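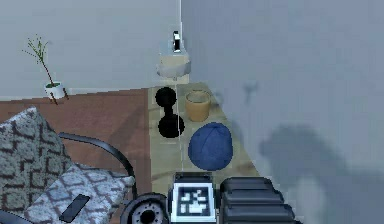
Handout for the gripper comparison lab
Hala Shboul, 16 December 2018

Okay, a few notes before you start, because last time I explained all of this out loud and half of it got lost over the noise in the hallway. Read this through once with your partner and keep it open while you work.

We're comparing two grippers in simulation, the Plisov and the Oson. Same arm, same camera on the wrist, same room. You only swap the gripper file. Please don't change anything else between runs, even if you find a setting that looks silly (there are several, I know, Ghassan Khoury has been sending me a list since April). If you change the gripper and the friction in the same afternoon you'll have a lovely table of numbers and no idea what caused them.

Starting up

Load the living room world, then the arm, then the gripper. In that order! The controller, Amoah, looks for the arm when it starts and sulks if there's no world under it. Once it's running you should get the wrist camera view with the gripper finger and the square marker next to it down near the bottom. Check that you can see the whole marker before you do anything else. If it's hidden, your gripper is mounted turned around, and all your grasp angles will come out wrong.

The objects

We use three of the things on the counter: the dumbbell, the tan cup and the big soft-looking blue one. I picked them because they're annoying in different ways. The dumbbell wants to be taken by the handle, and the handle is short and narrow with a round weight at either end, so your fingers have to come down between the weights. Turn the wrist first, then lower. The cup tapers slightly, so a grip that's fine near the rim may slide when you try it lower down. And the blue one is the biggest of the lot. Open the fingers all the way before you go near it, and watch the wall to its right. From the wrist camera that wall looks very close, and I'd rather you believed it.

Leave the phone on the chair cushion alone for now. Leen Saliba's pair will want to try it, I can already tell, and we'll get to thin flat things in the next lab. It's a whole different problem and neither of these fingers is great at it.

What to run

Do 30 grasps for each object with each gripper. Reset the world every time. A grasp counts as held if the object is still between the fingers after 8 seconds in the air with the arm standing still. If it slips and catches again, that's a hold, but put an S beside it. I care more about the S column than you'd think, it shows up things that the plain success rate hides.

Write down the finger opening at first contact too. Amoah prints it in the log, on the line after "touch". Elias Haddadin wrote a little script called Bunico that pulls those lines out for you, and it's in the shared folder. It trips over empty logs, so delete those first.

About the camera

Shadows move when the arm moves. I mention it because the simple color detector will sometimes take a dark patch on the wall for an object, and then the arm heads off with great confidence toward nothing. If your detections jump around, bring the arm back to the start pose and look at the raw view yourself. The dumbbell is the worst for this, being black.

What to hand in

One table per gripper, your S notes, and a paragraph on which one you'd pick for the dumbbell and why. A paragraph, please. Last year I got one that ran to four pages and I did read it, but I was not happy.

If the simulator freezes while loading, ask Ziad Tarawneh, he has the desk by the door and he's fixed it more often than I have.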